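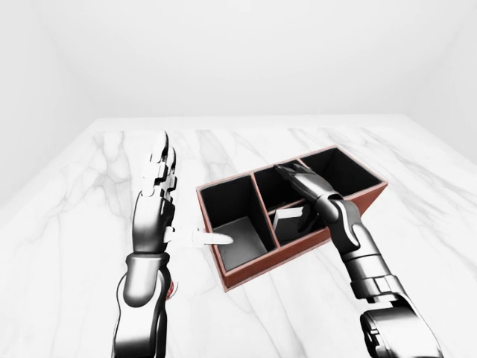
Fig. 4: Right hand inside the middle compartment, beside the block.

4.3 Clearing a stalled pick (fault 66)

Cemadden raises fault 66 when the fingers meet a divider and the wrist load passes the set limit. Both arms hold position.

CAUTION: The arms remain powered during a hold. In simulation this does no harm. Do not try these steps on a real unit until you have read section 2.

1. Press Pause. Do not press Reset, as it clears the log.
2. Write down the step count shown in the log (1,551 in our test run).
3. Open Arms > Right and choose Raise. Keep the grip closed if the block is held.
4. Check that the block is clear of the divider before moving sideways.
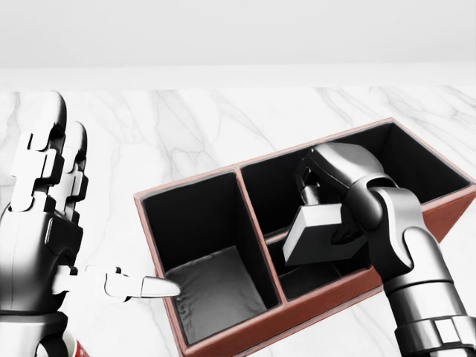 5. Lower the block and choose Open grip.
6. Set the wrist limit back to 1,000 and press Resume.

Note: If the fault comes back, send the log to Mansa Osei.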